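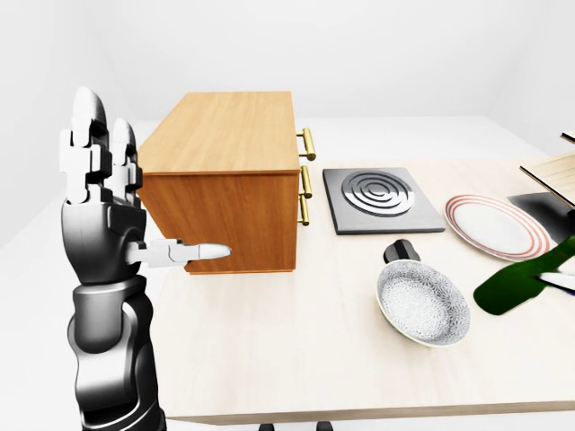
Mueble pequeño de madera, con la tapa más clara que el frente.

Nulliser: glosario abierto del mueble de cajones

Nulliser reúne las palabras con las que se nombran en español las partes, los herrajes, los acabados y los achaques de cómodas, mesillas, cajoneras y otros muebles parecidos. Son 582 entradas en un archivo de texto que se abre con cualquier cosa, y cada una lleva su definición, un ejemplo de uso y la procedencia de la voz. ¡Y crece a buen ritmo!

El glosario nació en el taller Chauvin, en Gaselero, donde a la misma pieza se la llamaba corredera, guía o carril según quién estuviera en el banco. Empezó como una lista pegada a la puerta del armario de las colas. Cuando la lista ya no cabía en la puerta pasó a una hoja de cálculo, y de la hoja de cálculo a este repositorio.

Qué contiene

glosario.tsv: la tabla principal, una entrada por línea.
variantes.tsv: formas regionales y de taller, enlazadas con la entrada principal.
fuentes.txt: lista de las procedencias, con sus abreviaturas.
notas/: textos sueltos sobre voces difíciles. Hay joyas ahí dentro, de verdad.

De todas las entradas, 146 tienen al menos una variante. La palma se la llevan los tiradores, que según la zona y el oficio son asas, agarraderas, jaladeras, manijas o pomos, y no siempre quieren decir lo mismo. En la carpeta de notas hay una discusión larguísima sobre si un pomo es un tirador (en Nulliser sí lo es, con marca de subtipo).

Campos de glosario.tsv

id: identificador fijo, no se reutiliza aunque se borre la entrada.
voz: la palabra o locución, en minúscula y singular salvo que solo se use en plural.
categoria: parte, herraje, acabado, herramienta, defecto o mueble.
definicion: una frase, dos si no hay más remedio.
ejemplo: frase tomada de la fuente o redactada por quien envía la entrada; el segundo caso se marca con un asterisco.
zona: vacío si la voz es general.
fuente: abreviatura de fuentes.txt.
revision: el número de personas que han leído la entrada. Con 2 se considera cerrada.

Una entrada de muestra

voz: faldón
categoria: parte
definicion: pieza horizontal situada bajo el último cajón, entre las patas delanteras, que remata el frente del mueble.
ejemplo: Le falta un trozo al faldón, justo donde pegaba la escoba.*
zona: (vacío)
fuente: CHA
revision: 2

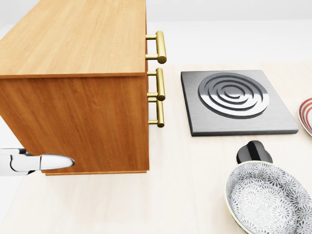 Mueble de madera con tres tiradores dorados.

Mantenedora de Nulliser: Waraporn Khamphan

De dónde salen las voces

Hay dos procedencias principales. La primera son los cuadernos de encargos del taller Chauvin, con abreviatura CHA, que se transcribieron enteros con todas sus tachaduras. Son una maravilla: el mismo encargo habla de «la cajonera de la señora» en una página y de «el chifonier alto» en la siguiente. La segunda es el catálogo de herrajes de Edelham, abreviatura EDE, de donde viene casi todo el vocabulario de bisagras, cerraderos y bocallaves. El resto lo han ido mandando ebanistas, restauradoras, gente que vende muebles usados y algún nieto con las libretas del abuelo.

Para las voces de CHA se conserva la grafía original en el archivo de variantes. Si en el cuaderno pone «varniz», ahí está «varniz», y la entrada principal va con la ortografía corriente.

Para qué sirve

Se ha usado para poner orden en inventarios, para traducir instrucciones de montaje y para buscar en anuncios de segunda mano, donde un cajón con cola de milano puede aparecer descrito de las formas más insospechadas. También funciona como lectura de sobremesa – hay quien empieza buscando «peinazo» y acaba una hora más tarde en «repisa».

No sirve para fechar muebles ni para tasarlos. Los estilos quedan fuera, y las especies de madera solo aparecen cuando dan nombre a un acabado, como en «tono nogal».

Limitaciones conocidas

El vocabulario de Gaselero y alrededores pesa demasiado. Faltan voces de América, sobre todo del Caribe y de la zona andina, y las que hay vienen casi siempre de una sola persona. La categoría defecto está muy verde: tenemos alabeo, fenda, carcoma y cajón que «canta», pero el taller conoce muchas más maneras de que un mueble se porte mal. Las definiciones de herrajes antiguos necesitan otra lectura.

Cómo colaborar

Abre una incidencia con la palabra, una definición a tu manera y el lugar donde la has oído. Con eso basta, del formato nos ocupamos aquí. Si prefieres editar la tabla, comprueba que los campos van separados por tabuladores y ejecuta validar.py antes de enviar el cambio. No borres variantes que te suenen mal: ¡lo más probable es que alguien las use a diario!

Las propuestas se leen los jueves por la tarde. Las de América pasan delante.

Licencia y cita

Los textos se pueden copiar, modificar y redistribuir citando la procedencia. Forma recomendada: Khamphan, Waraporn, Nulliser: glosario abierto del mueble de cajones, taller Chauvin, Gaselero.

Pendiente

Separar «mesilla» y «mesita» por zonas.
Decidir si «contador» merece entrada propia o va con «bargueño».
Añadir grabaciones de la pronunciación en julio.
Revisar las abreviaturas repetidas de fuentes.txt.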